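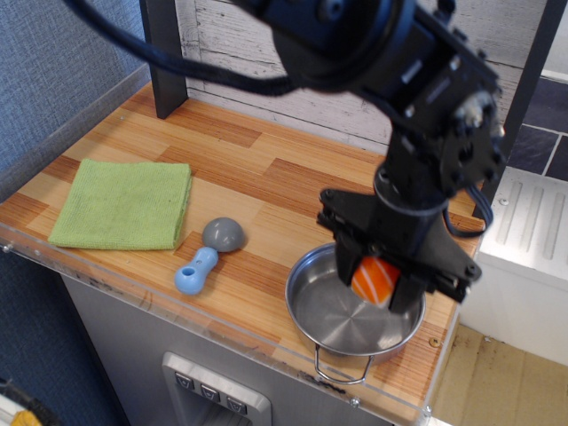 Toy kitchen station: the arm with the striped orange piece over the steel pot.

Ceta Open Day Kitchen Set

Hi! I'm Darlene Gagnon, and I put this set together after our July open day, mostly so people would stop emailing me for it. We ran the play kitchen all afternoon and let visitors call out what the arm should try next, and we logged the whole thing.

What you get

2462 episodes in total. 1862 of them were run while visitors were in the room, and the rest come from the setup morning, when it was me, Harvey Thibodeau and a lot of coffee. Each episode is its own folder with the video, the joint log and a one-line text label.

The labels are a bit of a mess, sorry! Marisol Tillman typed them live while talking to a crowd, so the same toy can be "salmon", "sushi" or "the fish thing" depending on who asked for it. I fixed the spelling and left the wording alone. If you want tidy names, there's a lookup file called names.csv (it covers everything up to episode 1355, and I'm still working on the others).
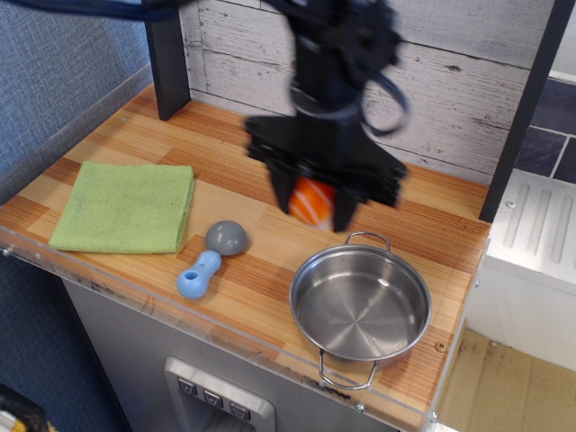 Same counter, with the arm blurred.

Things to know before you train on it

- Motion blur is real in this set. I kept the blurry ones in, so filter them yourself if they bother you.
- Don't treat the folder order as a score. Success flags are in a separate column and I only trust the ones marked "checked".
- Numbering starts at 0, so the last folder is 2461. Two people have already written to tell me one is missing :)
- There's no audio. We dropped it because you could hear visitors chatting.

The most requested item all day was the salmon, by a mile. One little girl asked for it again and again and then wanted to know if the robot was going to eat it.

Questions go to me or to Harvey, and please say which episode you're looking at.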